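4.2 Veränderte Aufgaben im Büroservice

Am Standort Milmont übernimmt das System Toltero seit der zweiten Projektphase einen Teil der Aufräumarbeiten in den Büroetagen. Vor der Einführung lag das Aufheben von Gegenständen unter und neben den Arbeitsplätzen allein beim Servicepersonal. Die Befragten nannten diese Tätigkeit am häufigsten als körperlich belastend (51 Nennungen, vgl. Abschnitt 3). Ausgewertet wurden 127 Schichtprotokolle und 16 Leitfadeninterviews.
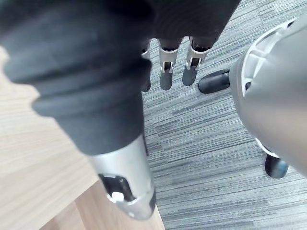
Abb. 3: Mehrfingrige Roboterhand über dem Teppichboden neben dem Fußkreuz eines Bürostuhls.

Das Bücken entfällt nach Angaben der Beschäftigten zu einem großen Teil. Hinzugekommen sind das Freiräumen der Wege, die Freigabe unklarer Funde am Tablet und die Nacharbeit bei abgebrochenen Griffen. In den Protokollen sind 963 solcher Eingriffe verzeichnet, die meisten davon in der Frühschicht. Mehrere Befragte beschrieben, dass sie ihre Runde nun nach dem Gerät richten und Pausen verschieben. In der Stellenbeschreibung des Dienstleisters Mirkent kommt diese Arbeit bisher nicht vor, eine Anpassung der Eingruppierung war zum Zeitpunkt der Erhebung offen.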